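Bestcombe Worktop Balm, 30 ml tin

Home > Workshop > Care and cleaning

I've been making this balm in my garage in Vornutcombe for seven years now, and it's still the thing people ring me up about most! It began as a furniture wax for my mum's sideboard, went through a frankly sticky phase, and ended up as a soft, pale cleaning balm for painted and matt surfaces.

What I like about it is how little you need. A blob the size of a pea does a good stretch of desk, and one tin lasts me almost a year at home (I do have two kids and a lot of felt tips, so you may do better). It smells faintly of orange peel. There's no bleach in it and no grit either, so it won't leave shiny patches if you go gently.

How I use it

Wipe the crumbs off first. Put a bit of balm on a dry cotton cloth, rub in small circles, leave it for 15 minutes and buff with a clean side of the cloth. For tea rings and old pencil I go over it twice. Please try it somewhere out of sight before you do the whole top, especially on chalk paint, which can be a bit of a diva.

It's fine on painted wood, melamine and most matt tables. I wouldn't put it on bare stone or anything oiled, and it's no good at all on glass (ask me how I know).

Sizes and postage

The 30 ml tin is the one on this page. There's also a set of 4, which works out cheaper and comes in a card box from Cuesta, the printers down the road. I post most mornings, and you can collect from the Stulstead shop if you'd like to save the postage. Refills are back in July.

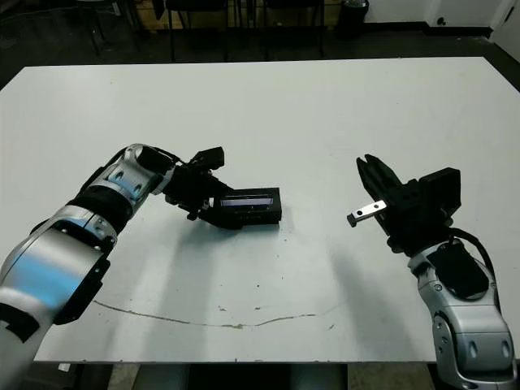 Matt white top with a wavy brownish line and a few dark specks.

Marks like those are worth starting on with the smallest dab and building up from there. Old stains vary such a lot that I can't promise anything, but do send me a message if you're stuck and I'll tell you what I'd try.

Cloths are sold separately. Lids can be stiff in cold weather, so warm the tin in your hands for a minute first.

Made and packed by Ezequiel Benítez, Vornutcombe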